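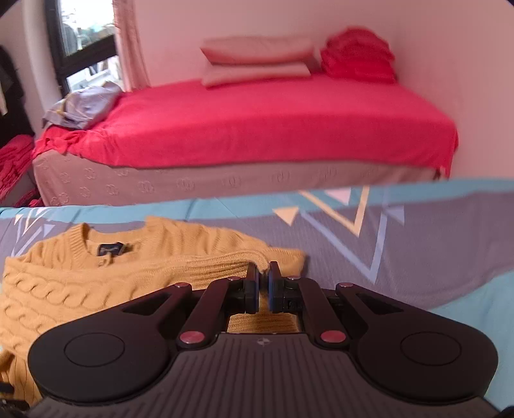 Frequently asked questions about the Drisus hand gripper

I am Pantelis Margaritis and I build the Drisus at home, with some parts cut at the Pillstead shared workshop. Many people write to me with the same questions, so I collected my answers on one page. If your question is missing, please write to me and I will add it.

What is the Drisus?

It is a gripper which you hold in your hand. Two fingers close from left and right, and a camera records what they do. Later the recordings are used for teaching a robot arm to make the same movements. My own interest is clothes, mostly folding.

Why do you work with knitwear?

I began with towels, and after 50 folds I was bored and the fingers had no more problems to show me. A cable-knit sweater is much harder. The braids make the thickness change from one place to the next, and the ribbed parts stretch when you pull. If the fingers can take a sweater by the edge, I trust them with a T-shirt.

What are the blue pads?

They are rubber, one on the inner face of each finger. The fingers themselves are black and quite smooth, so without pads the wool slides out. I tried harder rubber first. It was good for cardboard but bad for cloth. The pads are glued, and I change them when the surface becomes shiny.

My two fingers do not meet in the middle. What did I do wrong?

Most probably one linkage arm is mounted upside down. The two sides must be a mirror of each other. Open the joints, turn the arm, and close again. Check also that you did not tighten one side more than the other -- the tighter side always arrives late.

Should there be play in the joints?

A very small amount, yes. When you hold the base and shake it softly, the arms should move freely but you should not hear a click. If you hear it, the hole is too wide and the arm must be printed again. I tried to save such arms with tape and with glue, and I do not recommend either.

Why is there a groove pattern on the base plate?

For stiffness, and a little for the look. The first plate was flat and it bent after some weeks. You may leave out the logo in the file if you want your own mark there.

How many recordings do I need?

I can only tell you my case. With 100 recordings of one fold the arm copied the general direction but missed the edge of the cloth very often. With 900 it was useful. My goal for the sweater is 1,000, and I do them in the evening in short sessions, as my wrist gets tired.

Do I need a special table?

No. Any flat surface at a comfortable height is fine, and a printed cover is no problem for me. Please do not clean the whole room before you record. My first set was made on a bare white table, and the arm was lost as soon as I put a pattern under the clothes.

Does it damage the clothes?

I have not torn anything yet. Loose knits can get a pulled thread if you close the fingers fast and then lift, so close slowly. Take only the edge, and do not try to grab a thick bunch.

Is it the same as the Vosier or the Tsakiris design?

No, but I learned from both. The Vosier has one moving finger and one fixed, and I found it difficult to center on thin cloth. From the Tsakiris I took the idea of the double linkage on each side. My files are drawn new, so the parts do not fit between them.

Can I buy one from you?

At this moment I do not sell complete grippers. I can send a set of pads if you pay the postage. In March I will open a small assembly evening at Pillstead, from 18:30, and you can bring your own printed parts.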